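**Informe de avance — Proyecto Tultar, línea de demostración pública**
1 de julio de 2023
Para: Fundación Curum, área de seguimiento
De: Ronaldo Manalastas, coordinación técnica, Virkix

Tal como pide el convenio, este informe cubre la jornada de puertas abiertas y lo que hemos aprendido de ella. El apartado económico va en su propia hoja, que es más aburrida y cuadra.

**Asistencia**

Habíamos abierto 50 plazas y se ocuparon las 50, lo que en el plan figuraba como «escenario optimista». Entraron por turnos, porque el laboratorio se diseñó para personas que se llevan bien con las mesas y mal con los pasillos. La empresa Ghorbani mandó una delegación que se quedó dos turnos seguidos y preguntó por el precio antes que por el funcionamiento. Lo tomamos como interés.

**Qué se enseñó**

El programa tenía tres partes: una charla de 35 minutos, la demostración en mesa y un rato para que el público probara las pinzas de mano. La charla duró lo previsto. La segunda parte empezó tarde, por culpa de las preguntas de la primera, y la tercera se comió el descanso. El café sobrante consta en la hoja económica.

La demostración trató de prendas y objetos blandos, que es el asunto de Tultar. Un operador maneja las pinzas con las manos, las cámaras registran el movimiento y esos registros sirven después para entrenar al brazo. Al público le costó aceptar que la parte del robot, de momento, la hiciera una persona. Un señor preguntó si eso no era hacer trampa. Le contestamos que era una fase del proyecto; nos miró como miran ustedes cuando pedimos una prórroga.

**Resultados hasta la fecha**

El conjunto de datos tiene 591 episodios validados. El criterio de validación no ha cambiado desde el informe anterior: marcadores legibles de principio a fin y agarre sin ambigüedad. Seguimos descartando más material del que nos gustaría, sobre todo por la tela. Una gorra conserva más o menos su forma cuando uno la suelta. Una camiseta tiene opiniones propias, y cambia de opinión en cada toma.

**Incidencias**

- El cartel de la entrada decía «Tulgar». Se corrigió a bolígrafo en el segundo turno.
- Se perdió la lista de correos de un turno. Apareció dentro del manual de seguridad, que por tanto alguien abrió.
- La iluminación de la sala sigue siendo mejorable fuera de la mesa. Para grabar nos basta; para que las visitas encuentren la puerta, menos.
- El público se acercaba demasiado a la mesa. Habrá una cinta en el suelo para la próxima.

**Lo que pedimos**

Nada de dinero, por una vez. Pedimos que la fecha de la segunda demostración se mantenga en septiembre y que Curum confirme con tiempo cuántas personas envía. También agradeceríamos que el texto de la invitación no dijera «robots que doblan la ropa», al menos hasta que doblen alguna.

**Trabajo en mesa**
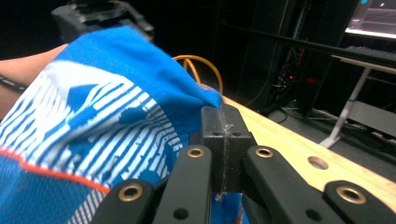

La tela azul en la pinza, y a continuación la gorra, con una pinza en cada mano.
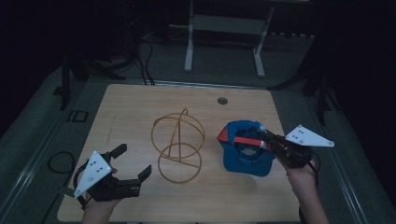
**Consulta recibida de Curum**

¿Podrá el público ver en septiembre al brazo trabajando solo, sin operador?

Solo en una tarea, la de recoger una prenda de la mesa y dejarla en una caja, y con un técnico al lado de la parada de emergencia. El resto de la demostración seguirá haciéndose con pinzas de mano. Si el entrenamiento va peor de lo previsto, avisaremos antes de imprimir el programa, y esta vez alguien revisará también el cartel.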